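Flasham Pantry Recipes: README

Version of September 2019. Maintained by Mechthild Wieser.

What this is

A set of 657 plant-based recipes stored as plain text, one recipe per file, plus an index and a table of ingredients. It began as the handout folder for the Flasham evening cookery classes and still follows the order of those classes, so soups come first and baking comes last. Everything is vegan. Some recipes were written that way and others were converted from older ones with eggs or dairy, in which case the first line of the file says "converted".

What is in the folder

recipes/ holds the recipe files, named by course and number, for example soup-014.txt.
ingredients.csv has one row per ingredient, with the usual shop name, a second name where there is one, and how it keeps.
index.txt lists all titles in alphabetical order.
swaps.txt gives replacements for butter, milk, eggs, honey and gelatine.
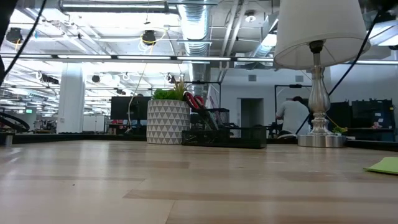 Each recipe file has 5 fields: title, serves, time, ingredients, method. Times are for an ordinary home cook and include chopping. They leave out soaking, which is given on its own line under the ingredients. Amounts are in grams and millilitres. Spoons are level. A "tin" means the 400 g size, drained unless the method says to keep the liquid.

Oven temperatures are for a fan oven in Celsius. The Riedl recipes were first written for a gas oven and have been changed over using a standard chart. I have baked most of the breads again since then, but only a few of the cakes, so check those early.

Where the recipes came from

The Horkosside lunch club gave 81 recipes, mainly stews and pies. Another 52 came from the Toma notebooks, which are strong on beans and preserved vegetables. The rest are from the classes. Contributors agreed to have their recipes shared, and their initials are in the index beside the title.

Duplicates have been taken out where two recipes matched in everything but the name. There are still several lentil soups that are very close to each other. I kept them where the spicing differed.

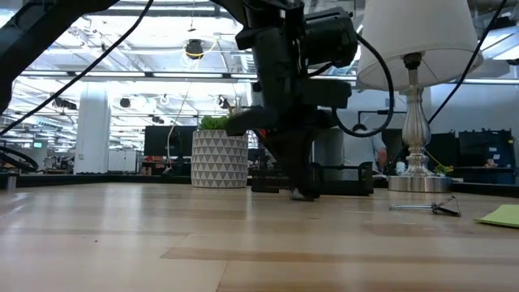
Can I swap dried beans for tinned ones?
Use 100 g of dried beans for each tin, soak them overnight and cook them fully before you start the recipe. The times in the files assume the beans are already soft.

Known problems

The "serves" field is missing from some of the older dips and dressings.
Plain flour and white flour both appear in ingredients.csv and should be one row.
Nutritional yeast is spelled three ways. Searching for "yeast" finds all of them, along with the bread.
Allergens are not marked. Read the ingredients yourself if you are cooking for someone with a nut, soya or gluten allergy.

Corrections

Send the file name and the line that is wrong. Changes to amounts are only made after the dish has been cooked again, so they can take a while. The next update is planned for November and will add the pickles and chutneys.

Use

Free to copy, print and change for home or class use. Please keep the initials with the recipe.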